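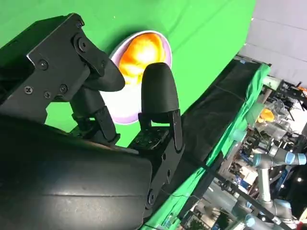
Zistaro Loops is a collection of short ukulele and acoustic guitar phrases intended for testing live looping software, tempo detection and pitch tracking. The set contains 2842 audio clips, each with a matching MIDI file and a line of metadata. It is maintained by the Pattinasarany project and distributed free of charge for study, teaching and non-commercial development.

## Contents

| Folder | What it holds |
|---|---|
| `audio/` | Mono WAV files, one phrase per file |
| `midi/` | Hand-corrected note data for each phrase |
| `meta/` | One CSV file with tuning, tempo, meter and instrument |
| `splits/` | Plain text lists for training and testing |

No clip is longer than 30 seconds. The shortest are single bars, cut at the first beat of the following bar so that they can be looped without a gap. File names are stable between releases. When a clip is withdrawn, its number is retired and not assigned again.

## Recording

Every phrase was played to a click heard on headphones only. The instruments were recorded dry, through a pickup and a microphone together, and the microphone signal was kept for release. Pickup signals are held back for a later version, as the levels vary too much between instruments to be useful in their present state.

Players chose their own phrases within a given key and tempo. They were asked to repeat each phrase at least once and to leave small timing differences alone. Takes with a dropped beat or a loose string were discarded. Takes with finger noise were kept.
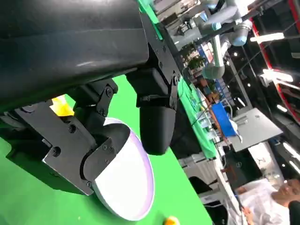 Plerkis asked whether the click should be supplied as a separate track, noting that a looper that syncs to an outside clock cannot be tested fairly without one. The request was accepted. Each entry in the CSV file now gives the position of the first beat in samples, and a small script in `tools/` writes a click file from that value. Click files are not included in the download.

## Tunings and labels

The set covers 14 tunings, of which standard guitar tuning and high-G ukulele tuning are by far the most common. The `tuning` column lists open strings from lowest-numbered to highest-numbered string, and users who expect the opposite order should reverse it on import.

Tempo labels come from the click and may be treated as exact. Chord labels were added by ear and may not. Where two annotators disagreed, both chords are given – separated by a slash – and the first is the one used in the Prikden test scripts. A slash in this column never means a chord over a different bass note.

## Splits

The training list holds 2000 clips. The rest are reserved for testing. No player appears in both lists, although some tunings do appear in only one of them; see `splits/notes.txt` before reporting results by tuning.

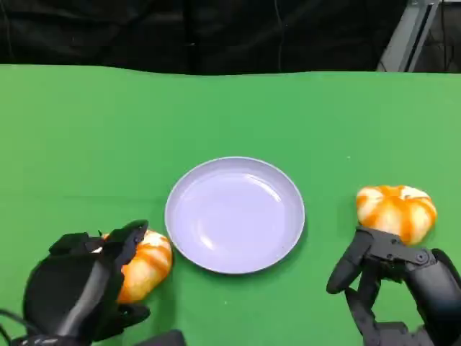 Contributions of new phrases are welcome, provided they meet the same conditions as the existing clips. Room sound is the most frequent ground for refusal. Contributors without a treated room should hang fabric behind the playing position and cover any bare surface nearby. A table spread with smooth cloth and backed by a full-width curtain is a layout that can be copied at home. Fans and refrigerators should be switched off for the duration of the take. Submissions should be uploaded as 24-bit files with no compression, reverb or noise reduction applied.

Submissions are reviewed each Friday. Contributors receive either an acceptance or a short note naming the fault.

## Known limits

- Slow tempos are thinly covered, and there is very little material in odd meters.
- Strummed ukulele outweighs picked ukulele.
- Several baritone ukulele clips carry a faint hum below the lowest note. They are marked `hum` in the CSV file.
- Sung or spoken material is absent throughout. 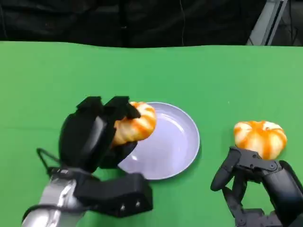
A set with so much strummed material will flatter any beat tracker, one reader of the draft card wrote, and scores on it should never be published as a single number. The maintainers agree. Results should be given separately for strummed and picked clips, using the `style` column, and the release number should be stated beside them.

## Changes

The September release corrected the meter of several waltz phrases that had been labeled as 6/8 and removed duplicate entries from the test list. Results from earlier releases are not directly comparable.

Errors in the labels may be reported through the issue tracker. Please include the clip number and the column concerned.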